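Pinzas manuales Tumurum: ¿valen lo que cuestan?

Rarnero pide 1018 euros por la pareja y yo tenía 200 reservados para repuestos. No me salían las cuentas antes de abrir la caja, y siguen sin salirme.
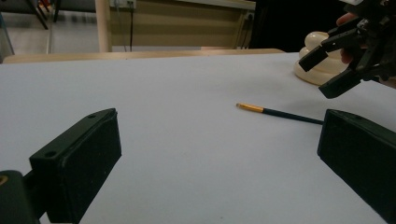
Dos pinzas en la mesa blanca; frente a los dedos de una, tumbado, el pincel.

Lo fino lo agarra, eso lo concedo. Pero las almohadillas se marcan y el juego de recambio sale por 30 euros. Yo presupuestaría cinco juegos al año —Chiharu Yokoyama, que lleva las compras, dice que exagero—.
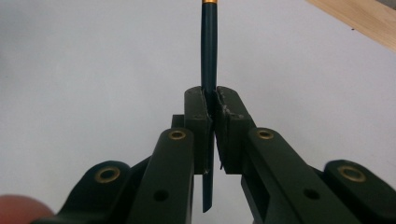

Tampoco me convence la garantía, que excluye las articulaciones. Pedid antes presupuesto a Holley.
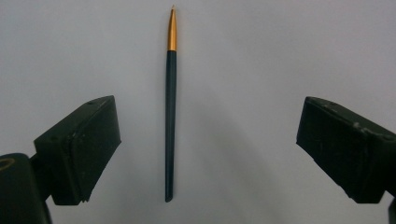 Dedos abiertos, con roces en la superficie.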